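Portes ouvertes chez Mendance, côté loisirs créatifs

Neuf euros l'entrée, et on vous rappelle dès la caisse que l'atelier est « offert ». Je suis arrivée en octobre, un peu avant 10 heures, avec ma liste : papiers texturés, encres Twal, et surtout la nouvelle machine de découpe Skurner dont tout le monde parle sur les forums.

La salle annonçait 204 références de papier. Peut-être, si l'on compte chaque nuance de beige. J'en ai retourné plusieurs : même grammage, même grain, étiquette différente. Les Tultska sont plus beaux, mais à ce prix-là je continuerai à découper mes chutes. 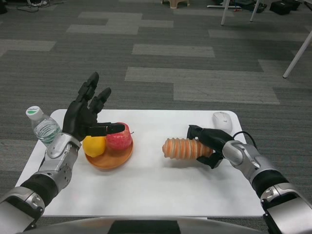 Une pomme et un citron dans une assiette ronde, sur la table blanche.

La démonstration Skurner a duré 13 minutes, dont une bonne part à recaler la feuille. Les pétales sortaient nets sur le papier lisse. Sur le cartonné, l'animatrice a fini au cutter, et quand j'ai demandé combien de passages tenait une lame, on m'a tendu un dépliant.

L'atelier « page de famille » m'a laissée sur ma faim : kit imposé, photo au centre, ruban en travers. Ma voisine avait la même page que moi, à un bouton près.
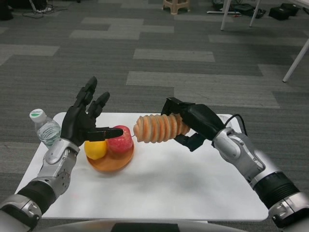

La pomme, le citron et leur assiette orange.

Je suis repartie avec deux encres et un tampon feuille de fougère. Les encres sèchent vite, je le reconnais. Pour la machine, j'attendrai de la voir couper autre chose que du papier choisi par le vendeur.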